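Lining a shallow tray: fabric keeps creasing

selina_k
Jul 16, 2018
Blue-grey lining in a shallow tray with glossy rails. It lies flat in the middle but wrinkles near the back rail. 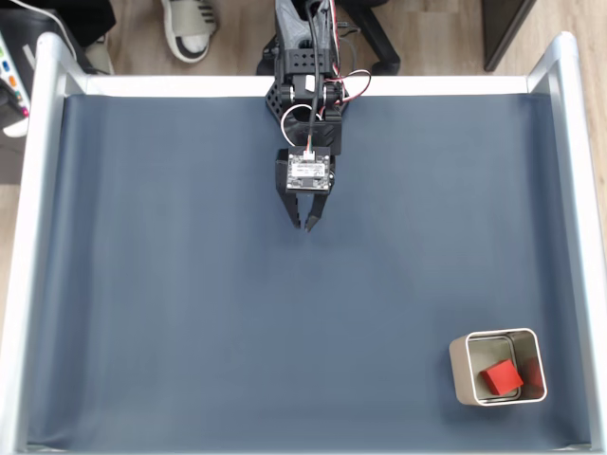
I cut it 326 mm wide and fixed it with double-sided tape on the left only. Should I tape all four sides?

T_Hua
No. Tape two opposite sides and leave the others free. Four taped sides trap the slack.

imhof49
Disagree. Two sides will creep. Press it, then tape all four.

selina_k
Pressed it on low and relaid it. 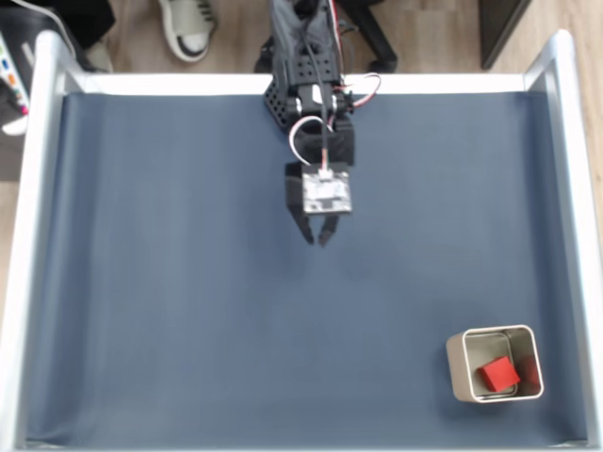 Tape is now on two sides, as T_Hua said. The folds are gentle enough to live with. I keep a red cube in the square tin at the lower right, and its rounded corners shouldn't snag the cloth.

imhof49
It will still creep. Check it in January.

T_Hua
Mine hasn't.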